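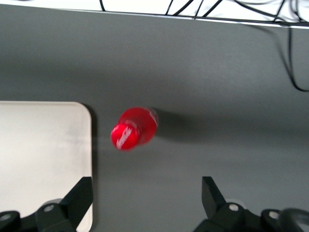 *1 min read*

**Figure 3.** Wrist view with a red bottle ahead of the open fingers. Motion blur has smeared the script on the cap.

### 4.2 Living with blurry frames

I used to throw frames like Figure 3 away. Our first pose estimator, Terska, leaned hard on printed texture, and with the lettering smeared like that it has almost nothing to grab. But look how well the red holds up against the gray table! So Poonam Upadhyay and I added a second branch that only cares about color and rough outline, and let a per-frame sharpness score decide how much say each branch gets.

We tuned the weighting on 400 frames and kept 197 blurred ones aside for testing. Shadows were the annoying part — the early mask kept swallowing them and dragging the grasp center sideways. Precious Barredo fixed that by moving the threshold into a chroma channel (five lines of code, after I'd spent most of January on it). The planner still gets a single pose and a covariance, same as in Section 3.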